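Wednesday, June 27, 2018

Got to the shop at Gresside after work and had the bench to myself until closing. The laser cutter was booked, so nothing new got cut tonight. I worked on Uva's gripper and the key job.

First thing was the cable. The wrist camera has been dropping out whenever the last joint turns past a certain point, and I had been blaming the driver for two weeks. I pulled the sleeve back and found the cable pinched under the clamp I printed in the spring. Filed the inside of the clamp, put the cable back with a loop of slack, and ran the joint end to end 20 times. No dropouts. I should have looked there first.

Second thing was the fingers. The coating I brushed on last weekend has cured and doesn't feel tacky anymore. It came out grainier than the test strip, probably from shop dust, and I was going to sand it smooth, but I think the grain may help with small metal parts. Leaving it alone for now. If it starts to peel I'll go back to the sleeves from the Boiko kit, which are ugly but stay put.

Then the keys. The goal is still the same: Uva finds the keys hanging on the wall, takes them by the blades, lifts, and brings them down to the tray. I moved the arm up by hand in small steps and saved a position at each one, checking the camera view as I went. The last one I saved is low, with the fingers well apart and the keys still above them.

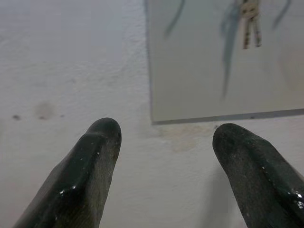

*Uva's wrist camera, low approach. Keys at the top, fingers still open.*

From that position the arm has to go up and forward, and the forward part is what worries me. The right finger is very close to the lower edge of the panel in this view. I can't judge the real distance from one camera, so I measured with a feeler gauge and wrote it on the tape on the base. I've added a step that backs the wrist off before it rises.

The other problem is the detector. It keeps picking up the dark streaks on the panel along with the keys. The longest one runs right beside them, and the box it draws comes out too wide and too far left. The grip point then lands off the blades. I tried raising the threshold and lost the keys completely. Tried it with the bench lamp off and it was a little better, but then the whole picture got noisy. A cloth over the lamp might do it. I'll also try having it look for the brassy color, though one key is more silver than the other and I don't want it to see half a bunch.

Ran Clodia for the first time on the new board. That's the planner I wrote over the winter. It took 31 seconds to come up with a path it used to find in far less, and I suspect it is checking collisions against the entire wall instead of the part near the arm. Didn't have the patience to dig into it. The log file stopped at line 1265 with no error, so that needs looking at too.

I did one slow attempt before packing up, at the lowest speed setting. The arm went up, the wrist backed off the way I wanted, and the fingers closed on nothing, to the left of the keys. Same as the box on the screen, so at least the arm goes where it is told. I stopped there.

Spent on this so far: 300 dollars, counting the second servo and not counting the first one, which I'm still hoping to return. I told myself I'd stop buying parts until August.

For next time:

- cloth or paper over the lamp, then rerun the detector
- limit the collision check to a smaller area
- print the clamp again with a rounded inside edge
- bring the short hex key back from home

Home late. Ate standing up and wrote this — my shoulder is sore from holding the arm in place while saving positions. There must be a brake setting for that and I need to read the manual.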